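Home / OPINION / Reviews / Clerner promises to rescue political commentary. I read it for a month and I'm still waiting

Clerner is a paid app for people who follow politics and are tired of being shouted at. It takes the day's opinion columns, sorts them by subject and gives each one a score for how much it leans. The pitch is that you'll read both sides and come away calmer. I took the 30-day trial in September, and I came away with a longer list of columnists I can't stand.

I should say I didn't go in hoping. I've seen a lot of products that claim to fix the way we argue, and most of them are a subscription with a nice font. This one does have a nice font. 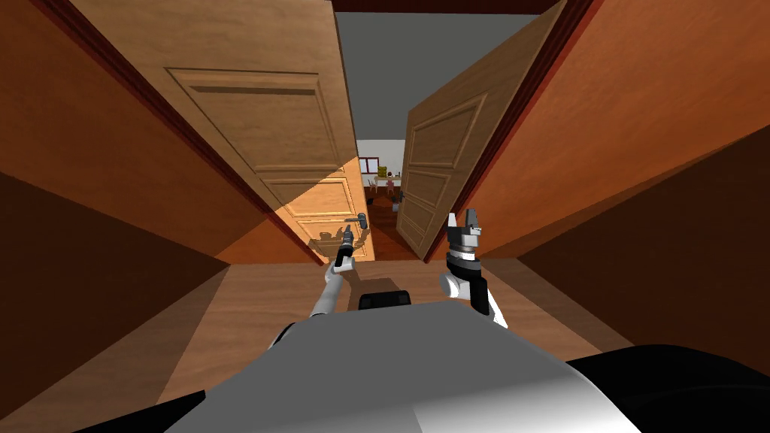
What you get for the money

A morning edition, an evening edition and a tab called The Other View, where each column gets paired with a reply from across the aisle. Summaries are capped at 1,000 words, which sounds generous until you notice that plenty of the columns are shorter than that to begin with. One morning the summary of a piece on Senate reform ran longer than the piece.

The leaning score uses something called the Schwaiger scale. I looked for an explanation of how it works and found a page telling me it was rigorous. A column calling for lower property taxes in Fliswood was marked strongly right. A column calling for the same thing the next week, by a writer who usually votes the other way, was marked centre. So is it scoring the argument or the byline? I wrote in to ask and got a form letter thanking me for my passion.
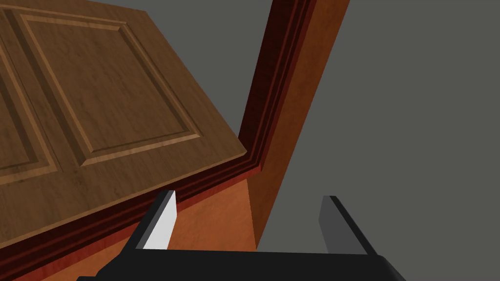
Panelled door, brown wood-grain finish.

The pairings are worse. On housing you get a careful column with numbers in it, and beside it a rant by somebody who plainly hasn't read the first one. Calling that balance is a stretch. Now and then it works - Édgar Londoño's piece on municipal debt and the reply to it were both worth the time, and I'd have missed the reply otherwise. I can think of 2 pairings that good from the whole trial.

Then there are the comments. Clerner says its readers are more civil than most, and maybe they are in the first hour. By suppertime the thread under a column about the voting age had 901 comments, and the ones I read were about immigration.

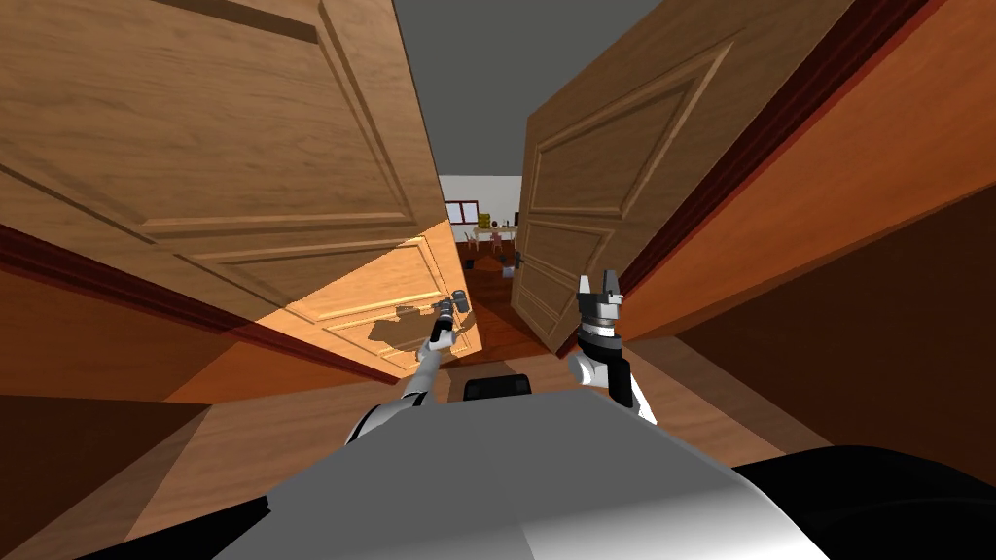 Cancelling took me longer than signing up. The button is under Account, then Plan, then Preferences, and after that you're asked to reconsider, with a discount. Getting in was easy, like those wooden doors swung open with the sun on them. Getting out meant a survey. Prirnton, which does much the same job with fewer features and no scoring, let me leave with a single tap when I tried it in the spring.

Who is it for? If you only ever read one paper, Clerner will put a few unfamiliar names in front of you, and I suppose there's some value in that. If you already read widely, you'll spend your mornings quarrelling with a number beside the headline. I'd want the scoring method published before I paid a cent, and I'd want the evening edition to stop repeating the morning one.

I've gone back to Prirnton and the local paper.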